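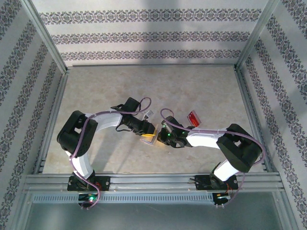 Our packing room is getting a two-arm bench cell. What happens to the people?

I pack small sample bags at a firm in Gollthorpe. Management says the arms will take over bagging by March and nobody loses hours. Has anyone been through this? There are 20 of us on the line.

Posted by fakthorpe_nights

Alby Rutherford
We went through it at Sasovley. Hours stayed the same, but the work changed. I used to bag all shift. Now I load packets, clear jams and check seals. Clear bags are the slow part — thin plastic is hard for a gripper to pick up.
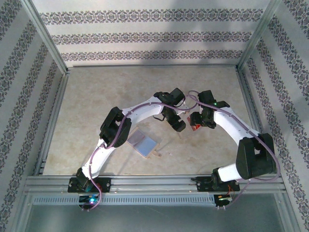 Photo: Alby Rutherford

In that one the right gripper is over a red packet with clear plastic around it. Ask who gets trained to restart the cell. With us it was two people per shift, and they got a higher grade. The others didn't, and that caused more bad feeling than the arms did. Get the grades in writing before it goes live.

Ashby482
depends on the boss. ours said the same and then stopped hiring when people left, so 100 went down to 60. no layoffs tho

fakthorpe_nights
Thanks both. Meeting is Monday, I'll ask about grades and about leavers.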